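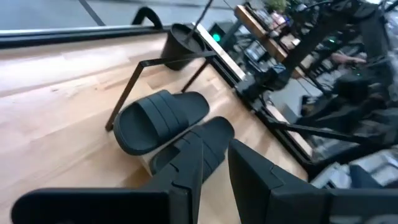 # La claquette (sandale de bain)

La claquette, c'est cette sandale ouverte à l'arrière, sans bride au talon, qu'on enfile sans se baisser et qu'on perd dans l'escalier quand on descend trop vite. Je tiens cette fiche depuis plusieurs années dans mon petit wiki de la chaussure ordinaire, et c'est de loin celle que je retouche le plus souvent (il y a toujours quelqu'un pour m'écrire que chez lui, ça ne s'appelle pas comme ça !).

Au sens strict, je range sous ce nom les modèles à large bande transversale posée sur le dessus du pied. Ceux qui ont une bride entre les orteils, je les mets dans la fiche « tong », même si dans le Sud j'entends très bien des gens dire claquettes pour les deux. Je ne me bats plus là-dessus.

## Le nom

Le mot vient du bruit, évidemment : la semelle quitte le talon à chaque pas et revient taper dessus. Sur un carrelage de piscine, c'est très net. Sur du gravier, beaucoup moins, et sur une moquette d'hôtel on n'entend plus qu'un petit souffle, que j'aime bien d'ailleurs.

On trouve aussi « sandale de piscine », « sandale de bain », « mule de bain » dans les catalogues un peu guindés, et l'anglais *slide*, qui s'est installé dans les boutiques de sport. Aux Antilles et à La Réunion on a la savate, avec un sens plus large que le mien. Ma grand-mère disait « nu-pieds » pour absolument tout ce qui laissait voir un orteil, ce qui réglait la question.

## Comment c'est fait

Deux parties, en gros : une semelle et une bande. C'est tout le charme de l'objet, et c'est aussi pour ça qu'on en trouve à tous les prix.

### Les modèles moulés d'une pièce

La semelle et la bande sortent ensemble du moule, le plus souvent en EVA, une mousse légère à cellules fermées qui boit très peu l'eau. Pas de couture, pas de colle, donc rien qui se décolle. Le revers de la médaille, c'est que l'EVA se tasse : au bout d'un moment on a l'empreinte de son pied dedans, et si on prête la paire à quelqu'un, il le sent tout de suite. Elle supporte mal la chaleur aussi. J'ai laissé une paire sur la plage arrière d'une voiture un après-midi de juillet, elle a perdu une bonne pointure (véridique !).

### Les modèles à bande rapportée

La bande est fabriquée à part, en synthétique doublé de mousse ou de textile, puis collée, parfois cousue dans l'épaisseur de la semelle. C'est plus doux sur le cou-de-pied, mais ça sèche moins vite, et c'est à la jonction que ça lâche, presque toujours côté petit orteil chez moi. Certaines ont un scratch pour régler la largeur. Je le recommande aux pieds forts, à condition de retirer les cheveux et les peluches du velcro de temps en temps.

### Le relief

La surface où se pose le pied peut être lisse, striée ou couverte de petits picots dits « massants ». Les picots, on adore ou on déteste. Je déteste. Le dessous porte des rainures qui évacuent l'eau, et c'est lui qu'il faut regarder en premier quand on achète pour la piscine : une semelle usée jusqu'au plat glisse comme un savon.

## Les usages

La piscine et les douches collectives, d'abord. Marcher pieds nus sur un sol humide partagé, c'est un bon moyen d'attraper une mycose ou une verrue plantaire, et la claquette limite bien ce risque. Elle sert aussi dans les vestiaires après le sport, au camping, sur le balcon, pour sortir les poubelles, et comme pantoufle d'été dans les maisons où l'on se déchausse à l'entrée.

Elle n'est pas faite pour la marche longue : les orteils se crispent pour retenir la semelle et les mollets s'en souviennent le lendemain. Au volant, je l'enlève. Une chaussure qui ne tient pas au talon peut se coincer sous une pédale, et je préfère conduire avec mes vieilles tennis qui vivent dans le coffre.

## Claquettes et chaussettes

Grande affaire ! Longtemps moquée, l'association est passée des vestiaires à la rue, puis aux défilés. J'ai résisté, et puis en septembre, quand le carrelage de la cuisine redevient froid, j'ai cédé. C'est très confortable avec une bande large. Avec une tong, bon courage, il faut des chaussettes à orteil séparé, comme les tabi japonaises.

## Ma collection de catalogues

Je garde les vieux catalogues de vente, c'est mon vice. Celui de Gultier annonce 491 références de chaussures d'été, dont 373 sandales tous genres confondus, et la claquette y tient sur une double page à fond turquoise. Chez Stonberg, elle est rangée avec les peignoirs. Rampersad la vend avec une serviette assortie. Wurkent, enfin, la propose en rayon professionnel, pour les vestiaires, sans la moindre fantaisie. J'ai numérisé nearly tout ça, soit presque 1113 pages, et mon scanner fait maintenant un bruit inquiétant.

## Entretien

- Eau tiède et savon, avec une vieille brosse à dents pour les rainures.
- Séchage à l'ombre, debout contre un mur. Jamais sur le radiateur !
- Contre les odeurs, un peu de bicarbonate en pâte, dix minutes, puis on rince.
- Pas de sèche-linge, même à basse température.

## Voir aussi

Tong, sabot de jardin, espadrille, méduse (la sandale, pas l'animal), tabi.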